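Hardware Sorting by Hand-Held Gripper

Gallery / Sovum demonstration work / Small parts

The small parts set is the third task family in the Sovum demonstration library, after cloth and tableware. An operator works with a hand-held gripper and performs the task at a normal pace, and the recording is later used to train a policy for an arm fitted with the same fingers. No arm is needed on the floor during a session. Rukhsana Magsi wrote the task sheet and trained the operators.

The family holds 1,768 accepted demonstrations, recorded in October. Sessions were divided between two sites, Odel and Bakos. Each demonstration begins with loose hardware on a dark mat and open bins standing at one side. The operator picks one part at a time, carries it to a bin and opens the fingers over it. Order of picking is left to the operator.

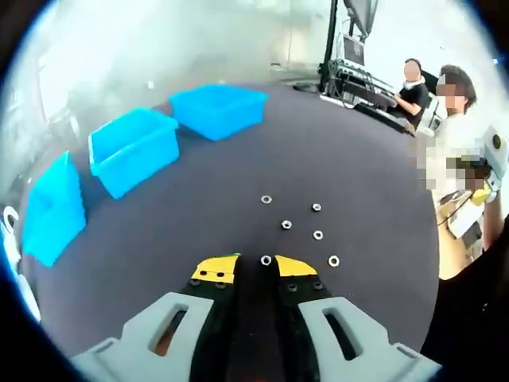 Fingertips lined up with the nearest metal ring. Nuts and washers on the mat, blue bins to the left.

Approach. The task sheet asks for a low, straight approach with the fingers open, then a short stop before closing. The stop gives the trainer a clear boundary between reaching and grasping. Demonstrations without it were kept if the grasp was clean, but they carry a separate tag and are sampled less often.

Grasp. Flat washers are the hardest item in the set. The tips have to meet the mat with light pressure and close from both sides of the rim. Pressing too hard flexes the fingers and shifts the part forward. Nuts stand higher and tolerate an error of a few millimeters. A failed grasp may be repeated twice in the same demonstration. After a third failure the operator stops and starts over.

Release. Parts are dropped from just above the rim. Lower releases were tried early on and gave too many contacts between the fingers and the bin wall.

Review. Every recording is replayed at double speed before it enters the library. Of the last 700 submitted, 31 were rejected for lost tracking and 23 for a part pushed off the mat. Rejected recordings are stored separately and can be requested for work on failure detection.

Labels follow the Indau format, version 2: one row per grasp attempt, with start, close, lift and release times. Bin choice is recorded as near, middle or far, as seen from the operator's starting position.

Next gallery: Cable routing
Previous gallery: Tableware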